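2024-07-13, notebook, celebrity name pages

Picked up the baby-name feed again. The job is still the same: when a singer or actor announces a birth, the page should show the full name, the parents and the older siblings in the right order.

Ran the Droron scraper over 74 saved announcements. It got the first name in all but 11. Most of the misses are posts where the parents give a nickname first and the real name in a comment below.

Half-siblings are still a mess. Pacheco sorts them by the mother's surname, so one drummer's kids came out as two families. Abdelghani Tahiri changed the sort to birth year and I reran it — better, but twins now get listed twice.

Gossip sites copy each other's spelling mistakes. Skosov counts each copy as a separate source. Turned that off for now. Only the parent's own account or a named publicist counts.

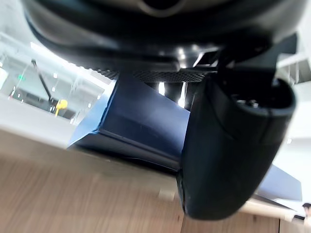
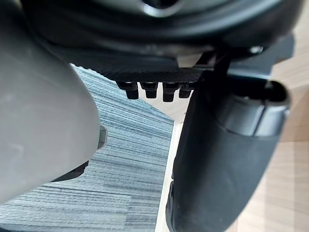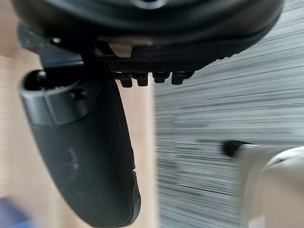 To do before September

Fix the twins. Ask Grudau if we can keep their birth notices for more than 40 days. Add a field for middle names, 2 is the current limit and it is too low.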